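# How a Cup Is Made from Clay

A cup begins as part of the ground. The material is clay, a very fine kind of soil made of tiny flat grains.
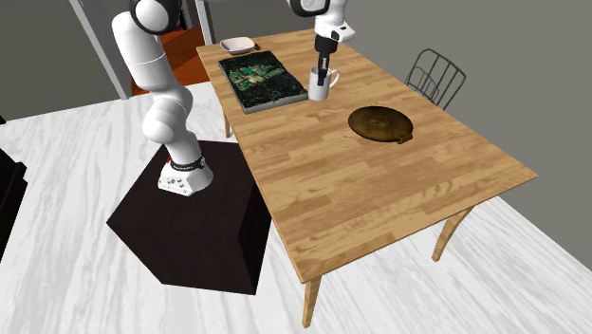 Clay forms when rock breaks down over a very long time. Rain, frost and weak natural acids wear the rock away until only small grains remain. Streams carry these grains downhill and drop them where the water moves slowly. Layers build up, and after thousands of years there is a bed of clay thick enough to dig.

## Why clay can be shaped

Each grain of clay is shaped like a plate, and it is far too small to see. When water is added, a thin film of it forms between the plates. The plates can then slide past each other, but the water also holds them together. This is why wet clay can be pushed into a new shape and will stay in that shape when you let go.

Sand does not do this. Its grains are larger and closer to round, so wet sand crumbles when it is bent. The word for clay's ability to bend and stay bent is *plastic*. It was used this way long before the material we now call plastic existed.

## Getting the clay ready

Clay from the ground contains stones, roots and air. At the Hurncombe pottery, Manon Hawthorne mixes the raw clay with water until it is as thin as cream, then pours it through a fine sieve. The stones and roots stay behind. The liquid clay is left to settle and the extra water is drained off.

Next, the clay is pressed and folded many times. This is called wedging. It spreads the water evenly and pushes out air pockets, which can leave weak spots in the wall of a cup.

## Three ways to shape a cup

**Throwing.** A lump of clay is placed on a spinning wheel. The potter presses it to the center, opens a hole with the thumbs, and pulls the walls up between the fingers.

**Pressing.** Soft clay is squeezed between a mold and a shaped metal tool. Many factories make cups this way.

**Slip casting.** Slip is clay mixed with enough water to pour. It goes into a mold made of plaster. The plaster soaks up water from the slip, and a firm layer of clay grows on the inside of the mold. After a while the leftover slip is poured out. The layer that remains is the wall of the cup.

The handle is often made separately. The potter scratches both surfaces, wets them with slip and presses them together.

## Drying

The cup must now dry slowly. As water leaves, the plates of clay move closer together and the cup shrinks. If one side dries faster than the other, it also shrinks faster, and the clay may crack. Handles are thin and dry early – a potter may wrap them in a damp cloth to slow them down.

## The first firing

The dry cup is weak. If it were filled with water, it would turn soft and fall apart. Heat changes this.

The cup goes into a kiln, which is an oven that gets much hotter than a kitchen oven. The heat is raised slowly. By the time the kiln reaches 300 degrees Fahrenheit, the water between the grains has boiled away. More water is still locked inside the grains, and this leaves only at a much higher heat. Once it has gone, the clay can never be made soft again by adding water. It is now a ceramic.

## Glaze and the second firing

After the first firing, the cup is full of tiny holes called pores, and drinks would soak into it. To seal the surface, the potter coats it with glaze. Glaze is a mix of water and powdered minerals, and one of those minerals is silica, the main ingredient in glass.

The cup is fired again. The powder melts, flows over the surface and hardens into a thin layer of glass as it cools. Small amounts of metal in the glaze give it color. Iron can make brown or green, and cobalt makes blue. The bottom rim is usually left bare. Melted glaze would stick the cup to the kiln shelf.

## Words to know

| Word | Meaning |
|---|---|
| Ceramic | Clay that has been changed for good by heat |
| Glaze | A thin layer of glass on the surface |
| Kiln | A very hot oven for firing clay |
| Slip | Clay mixed with water until it can be poured |
| Wedging | Pressing and folding clay to make it even |

## Something to try

Find the bottom rim of a cup at home and run a finger along it. If there is a bare ring, it will feel rougher than the sides. The color of that ring is the color of the fired clay.

*Text by Anas Soliman. Checked by Josée Gosselin.*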